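Chapter 7
Setting Up a Small Bench Cell, and Why the First Setup Is Usually Wrong

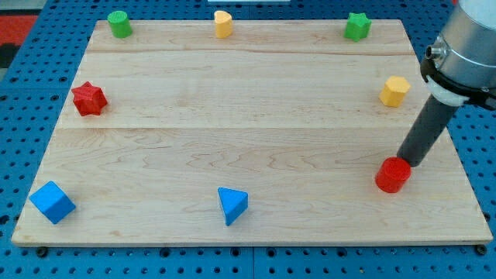
Gilang Liem
Lecturer in Automation Maintenance, Carroll Technical Institute

Most people who take over a bench cell inherit somebody else's confidence. There is a folder, and in the folder there is a sheet that says the arm was lined up with the table, the tool was measured, and all was well. The sheet is signed. I have learned to read such sheets the way I read the mileage on a used car.

This chapter deals with one cell and stays with it. It has an arm, a plain rod for a tool, a wooden board on a blue pegboard table, and a set of colored blocks: a cylinder, a star, a triangular prism and so on. The job is pushing. The arm puts the tip of the rod against the side of a block and moves it across the board to wherever the program wants it. There are no fingers to adjust and no air lines to leak, and the cell still manages to go wrong in most of the ways a larger one does. You will meet welding cells and palletizers in Part Three. Their troubles will look familiar.

7.1 What the maker's manual leaves out

Our arm came from Ruratix, and the manual that came with it is a decent manual. It tells you how to mount the base, how tight to run the bolts, and how to home each joint. Then it stops, at just the point where the owner's problems start. The maker knows where the arm is. The maker has no idea where your table is.

Salespeople like to quote repeatability. That figure tells you how closely the arm returns to a spot it has been to before. It says very little about whether the spot was the right one. An arm can go back to the wrong place, within a hair, 2,000 times in a row, and every one of those moves will look lovely on a chart. When a vendor gives you a repeatability figure in reply to a question about accuracy, ask again.

I would also be wary of the word "calibrated" on its own. Calibrated against what? With which tool fitted? Before or after the board was last taken off? If the record can't answer those, treat the cell as uncalibrated and start from the table up.

7.2 Start with the table

Students want to start with the arm. It is the part that moves, and it has the nice screen. Start with the table anyway.

A perforated table is handy. You can bolt things down almost anywhere, and you can put them back where they were, provided somebody wrote down which holes were used. In my experience nobody did. Mark the holes with paint or record them by row and column. "Near the front corner" is no record at all.

Look for joints between panels. Where two panels meet, lay a straightedge across the joint and feel for a step with your fingertip before you reach for the gauge. A step under the middle of a board will let the board rock, and a board that rocks by the thickness of a business card will give you a rod that drags at one end of its travel and floats at the other. People then spend an afternoon adjusting the arm.

Next comes the board. Ours is maple, in planks, with a grain you could look at for a while, and I argued against it when the cell was planned. Wood moves with the weather. It swells across the grain in a damp month and shrinks back when the heating comes on, and seams that were flush in May may not be flush in winter. The reply was that wood is cheap and easy to replace, which I could not dispute. So we live with it, and we check the seams.

Run a block by hand across every seam, in both directions. Use a block with points, such as one of the stars, because a point will find an edge that a cylinder rides over. If it catches, the board needs sanding or resetting. Do not slow the program down to get past the catch. That is the kind of fix that gets forgotten and then defended.

7.3 The tool, and the lie it tells

The tool is a dark rod with a rounded tip, held at the wrist below a clamp and a white collar. It looks too simple to cause trouble. It causes most of ours.

The controller needs to know where the tip is, measured from the wrist flange. That measurement is called the tool offset, and it is only a number somebody typed in. If the clamp is loosened and the rod slides up a little, the number does not slide with it. The arm will carry on as though the tip were where it used to be, and it will report no fault, since from its side there is none.

When you refit the rod:

Wipe the rod and the inside of the clamp. Grit on one side will tilt the rod.
Seat the rod fully, then tighten the clamp screws a little at a time, going back and forth.
Turn the wrist slowly through its range with the tip over a fixed pointer. If the tip draws a circle, the rod is not straight in the clamp or the offset is wrong. Find out which one before changing anything.
Measure the offset again. Do not reuse the old number because the rod "looks the same."
Write down the new number and the old one.

The third step is the one that gets skipped. A bent rod and a bad offset show up in much the same way, and the offset is easier to change, so that is what gets changed. You then have two errors that happen to cancel in one wrist position and add up in another.

7.4 Touching off on the blocks

With the table and tool in order, you can tie the arm to the board. The method we teach uses fixed points: jog the arm at low speed to a set of marks near the corners, record each position, and let the controller work out the plane. Every textbook has this method, and it is sound.

What I don't trust is stopping there. A plane fitted through corner marks tells you about the corners. The work happens wherever the blocks happen to be, so bring the blocks into it. Set them out around the board with the center clear, and jog the rod in beside each one until the tip is just alongside. Compare where the controller says the tip is with where a steel rule says the block is.

The round blocks are good for checking distance, as it doesn't matter how they are turned. Flat-sided blocks are better for checking angle, but only if you set them square first, and a cube left at a slant will fool you nicely. Use both kinds. Keep the approach slow and stay near the stop button. A rod has no give in it, and neither does the board.

Shadows deserve a word. If you judge the gap between rod and block by eye, you will tend to judge it by the shadow, and the shadow depends on the lamp. Get down level with the board and look from the side. Then get up and look from the other side. If the two views disagree, slip a feeler gauge in and believe the gauge.

7.5 A case from Vokthorpe

Liam Ó Gríofa looked after a pushing cell much like ours at the Vokthorpe workshop. It had drifted. Blocks were ending up short on one side of the board, and the shop had bought a package called Zustness that promised to correct drift by itself, with no need for a technician.

For a while the results did improve. The package watched where the blocks landed and adjusted the targets to suit. Ó Gríofa was not satisfied, and he asked a question I would like printed on the door of every control cabinet: what is it correcting for? The log showed 207 adjustments, nearly all in the same direction, each a little larger than the one before. Something was moving, and the software was politely following it.

He took the board off and found a loose bolt beneath it, at one of the table brackets. He tightened it, reset the board, switched the correction off and measured from scratch. The whole repair took 12 minutes, not counting the measuring. The entry in the shop's log reads, in full: "4 October 2021. Bracket bolt loose, tightened. Correction off. Offsets retaken."

I don't claim that automatic correction is useless. It has its place in cells that warm up over a shift or handle parts that vary. But it should be the last thing you switch on, and its log should be read by a person. A steady one-way trend in that log is a fault report, whatever the package calls it.

7.6 How often to check

The usual advice is to check at fixed intervals, and vendors will supply the interval. Ours suggested every 3,000 cycles. I asked how they had arrived at it and did not get an answer I could use.

Check after events as well. Any time the rod is removed, the board is lifted, the table is moved or the arm has hit something, the earlier figures are suspect. "Hit something" includes the light knocks that people don't report. Make it easy to report them. A technician who expects to be blamed will say the cell was fine when they left it, and you will be back to reading signed sheets.

The next section gives the blank record we use. Copy it if you like, but change the headings to suit your own cell, and leave plenty of room under "Remarks."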